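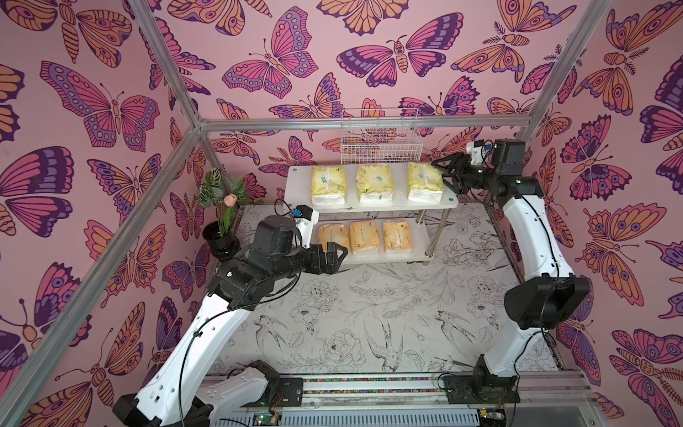 Disseram na Indholm que papel de parede com desenho grande sempre pede rolo a mais, por causa do encontro do desenho, e que com 7 rolos eu fecho o quarto. Pela conta que fiz em casa dava bem menos. Alguém sabe fazer essa conta direito? Quarto pequeno, três paredes, uma com janela. Largura do rolo 53 cm, comprimento 10 m, no rótulo diz repetição 64 e uma setinha desencontrada que eu nao entendi. Pé-direito 2,55. Parede pintada com tinta acrílica, uma parte descascando perto do rodapé. Também queria saber se precisa tirar a tinta toda ou só lixar. Obrigada desde já

tia_do_sobrado
27 de outubro de 2024

3 respostas

pincel_cego

Compra os 7 e pronto. Sobrou, forra gaveta.

beto_acabamentos

A conta é por faixa, esquece metro quadrado. Mede a volta das três paredes, divide pela largura do rolo, arredonda pra cima. Isso é o numero de faixas. Não desconta a janela, no máximo a porta.

Agora a altura. Com repetição de 64 você não corta em 2,55 – corta no próximo múltiplo que cubra a parede com folga em cima e embaixo. 64 x 4 = 2,56, fica um centímetro só de sobra, e parede torta come isso fácil. Então vai pra 64 x 5 = 3,20. Num rolo de 10 m saem três faixas. É aí que vai embora o papel.

A setinha desencontrada é encontro deslocado: a faixa do lado desce meia repetição, 32 no seu caso. Dá pra economizar cortando de dois rolos alternados, um só pras faixas ímpares e outro só pras pares. Marca a lápis no verso, número e seta pra cima. Já colei faixa de cabeça pra baixo, acontece.
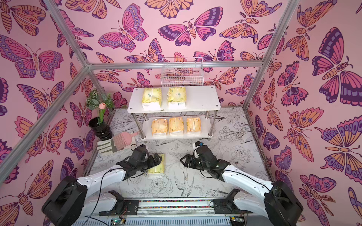
Começa pelo prumo, nunca pelo canto. Risca uma linha vertical a uns 50 cm do canto e cola a primeira faixa nela. No canto não tenta dobrar a faixa inteira, corta deixando 2 cm virando pra outra parede e recomeça com linha nova. O desenho perde um pouquinho ali, quase nem aparece se for o canto atrás da porta.

Confere o lote dos rolos também. Tem que ser o mesmo número em todos, senão muda o tom. E pergunta antes se a loja aceita devolver rolo fechado, aí você pega um a mais sem medo.

azulejo_solto

Sobre a tinta, que ninguém respondeu: não precisa tirar toda. Raspa o que está descascando, massa corrida, lixa 150, tira o pó com pano úmido e espera secar. Se a acrílica for brilhante passa lixa em tudo, cola não pega bem em brilho. Depois selador.

Mas descascando no rodapé me cheira a umidade. Prende um plástico com fita ali, bem vedado, deixa uns dias. Suou do lado da parede, resolve isso antes – se não em março ta tudo solto. Aqui soltou.

Cola eu usei a Kasprzak em pó, meio grossa, 10 min de descanso com a faixa dobrada cola com cola. Emenda com rolinho, sem apertar muito que a cola sai pelos lados e mancha.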